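Stevura FAQ
6 min read

Stevura is the control and perception stack we run on our tabletop arms at Kakport. It started as a folder of scripts with names like final_final2 and has since acquired a build system, so now we call it software. These are the questions that come up most on the list, answered by whoever was nearest the keyboard.

What does Stevura cover, and what doesn't it?

It covers everything between "a picture arrived" and "a joint target went out". That includes the wrist camera driver, the segmentation node, the grasp scorer, the motion planner and the logger. It doesn't cover fleet management, scheduling, or telling your supervisor how the demo went.

What rate does the control loop run at?

The planner updates at 15 Hz and the low-level controller at 180 Hz. If you set both to the same number, the planner will politely agree and then fall behind. We've had three bug reports on this and two of them were from me.

Why does the grasp scorer go silent during fast moves?

Because it's looking at mush, and it has the decency to say nothing. When the wrist swings, the wrist camera swings with it, and a quick reorientation in ordinary indoor light will smear everything diagonally. Segmentation will still hand you masks if you ask. They'll be lovely, rounded masks, and their edges will belong to no object on earth.

The blur gate sits in front of the scorer. It compares image sharpness with the joint velocities at the time of capture and drops anything it doesn't trust. While it's dropping, the planner keeps using the last good estimate, up to a limit of 16 control steps. After that it slows the arm until the picture improves.

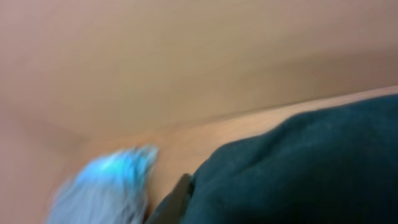
You can change the limit with gate.max_stale. Raising it makes the arm look confident. I'd suggest leaving it alone until you've watched a few of your own logs, preferably one bad one.

Can I just turn the blur gate off?

Yes, it's one line in the config. You'll find it right under the comment asking you not to.

The better option for most people is gate.mode: soft, which passes the blurry images through with a lower weight. It's handy when your target is big and its colour is nothing like the table's. For small or pale things, keep the hard gate.

Why is it so bad at soft and fuzzy objects?

A rigid block has a boundary. A fuzzy thing has more of a suggestion. The depth estimate gets noisy where the fibres thin out, and the scorer has been known to propose a beautiful pinch grasp on a few wisps of fluff. Fabric has the opposite trouble: plenty of surface, nowhere obvious to grab, and a fold that was there when you planned may have wandered off by the time you arrive.

Use the deformable profile for both. It trims the mask inward before scoring and prefers ridges over edges. It's slower, and worth it.

Do I need to recalibrate the camera after changing fingers?

If you've only swapped the fingertips, no. Rerun the finger mask, though, or Stevura will detect its own gripper as a promising new object and plan around it forever. If you've taken the camera bracket off for any reason, including "just to have a look", do the full hand-eye routine. It wants 40 poses. It will accept fewer and sulk.

Where do the logs go, and may I delete them?

They go to the Majali server, overnight. Local copies are yours to delete once the sync flag is set. Blurry segments are kept along with the sharp ones, as the gate can't be tuned on tidy data. Please don't crop them out as a favour to us.

Does it work with the Edutgate planner?

Mostly. The adapter handles joint limits and collision shapes. It doesn't pass the stale-image flag through yet, so Edutgate will happily carry on at full speed with an old estimate. Cap your velocity by hand until the patch is merged. Zaid Twal has the branch and a healthy distrust of my review comments.

How do I report a bug?

Attach the log, the config and the commit hash. "It went weird" is a valid title but we'd like a second sentence. Triage is on Wednesday, after coffee.

Contact: Stevura list, care of Zaid Twal | © Kakport | Back to top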